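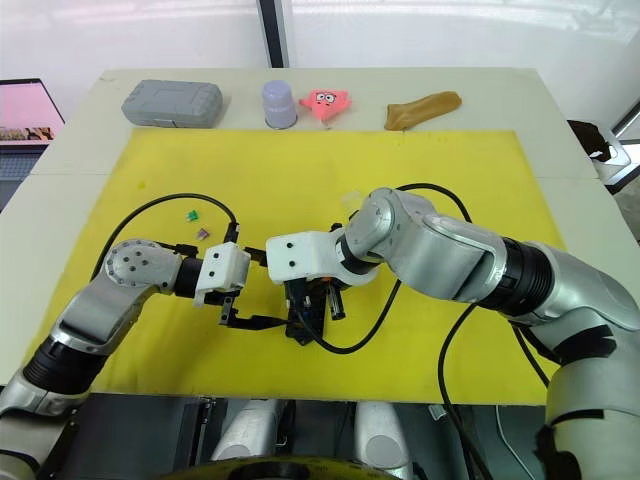 Both arms over the yellow mat at the fuse-sorting station, Landen workshop.

Gallery: Near-Contact Fault at the Two-Arm Station
Posted Monday, August 11, 2025

The pictures on this page accompany the safety notice issued by the Gillent Assembly Laboratory on the two-arm station at the Landen workshop. The station handles small electrical parts, most of them fuses and the clear boxes they are supplied in. During a handover task, the left and right grippers came closer together than the task permits, and the motion monitor did not stop either arm. An operator ended the run with the stop button. There were no injuries. One finger pad was replaced.

The fault was traced to the shared zone over the middle of the mat, where each arm is meant to wait until the other has reported itself clear. The controller was accepting a report up to 2000 milliseconds old. The limit in the station manual is 100 milliseconds. The larger value had been entered during commissioning and was never changed back.

The upper picture shows how little room there is between the two gripper housings when the fingers meet over the center of the mat. Cables also pass through this area, and the revised procedure asks operators to check their position before each run.
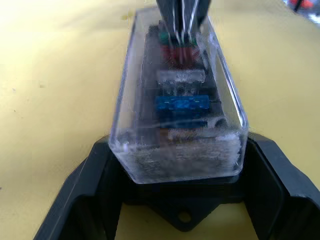
A clear box of colored parts held at its narrow top end, with its base in the black holder.

Boxes of this kind present a second difficulty. The walls pick up scuffs and streaks with use, and the wrist camera may then misjudge where the plastic ends. In 2 of the runs under review, the gripper closed too high and the box had to be placed again by hand. Badly worn boxes are now to be taken out of service – the workshop lead decides which.

The holder itself was inspected and found to be sound. It remains in use with the same mounting.

Wrist camera view toward the room, with a second arm and two people close to the work area. Staff are reminded that the stop button must be within reach of a named operator whenever either arm is powered, and that hands are to be kept away from the arms until the controller shows a full stop.
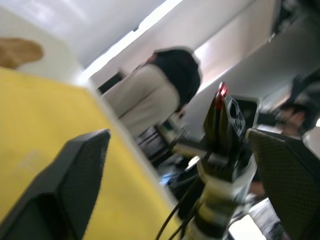 Corrective Measures

The report limit has been restored to 100 milliseconds and locked. Changes now require the signature of Radosław Pietrzak, station safety officer. Speed in the shared zone is reduced until the Ostrowski motion monitor has completed 1000 handovers without a missed stop. The same settings will be checked at the Nekivberg site in September – work there may continue with one arm only until that check is complete.

Questions about this notice should be sent to the laboratory safety office.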